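Category: Workshop Safety / Inspection Records

Sornside Shared Workshop
Pre-use inspection checklist: two-armed mobile robot ("Pal")
Inspected by: Naveen Tomar
Builder present: Hằng Cù
Date: 6 December 2025

Scope. This checklist covers the machine as built, its power supply and the simulation rehearsal required before any new task is run in the main bay. Items are marked Pass, Advisory or Fail. A Fail on any item means the machine stays isolated until it has been inspected again.

1. Emergency stop, base unit. Pass. Button latches and needs a deliberate twist to release.

2. Emergency stop, hand-held. Advisory. Works at the far end of the bay, but the battery cover is held on with tape. Replace cover.

3. Battery and charging. Pass. Pack stored in the metal cabinet. Charger label is legible and the lead is undamaged.

4. Cable routing at both shoulders. Fail. The left loom rubs against the housing when the arm is raised. Sleeve fitted in October has worn through. Re-route and fit a new sleeve.

5. Fasteners. Pass. Paint marks on the wrist bolts are all in line.

6. Speed limit. Pass. Software limit set to 700 in the Pevari controller for shared hours. The setting of 2000 is permitted only with the bay closed and signed for.

7. Simulation rehearsal. Advisory. The table-approach task has been set up in the simulator with both arms reaching towards the table and small items left on the top. The builder is reminded that a rehearsal is accepted only when the log is saved with the task sheet.
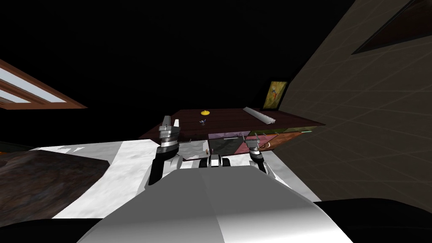

The log for run 724 was supplied, but the sheet does not state which version of the arm model was loaded. Please add this before the next inspection. Changes to the gripper fingers, however small, require a new rehearsal.

8. Floor markings. Pass. Tape renewed on all 4 sides of the working area.

9. Signs and access. Advisory. The Zistgate entrance has no notice to show when the machine is live. Members coming in from that side must be able to read one before they reach the tape.

10. Training record. Pass for Hằng Cù. No other member is cleared to operate at present.

Result: not released for use. Item 4 to be corrected and inspected again. Advisory items to be closed by the builder and initialled on the paper copy kept beside the isolator.

Builder's comment (H. Cù): Item 4 accepted. I intend to move the loom to the inside of the shoulder and will ask for a second inspection once the arm has been through its full range with the power limited.

Contact the workshop office | © Sornside Shared Workshop | Back to top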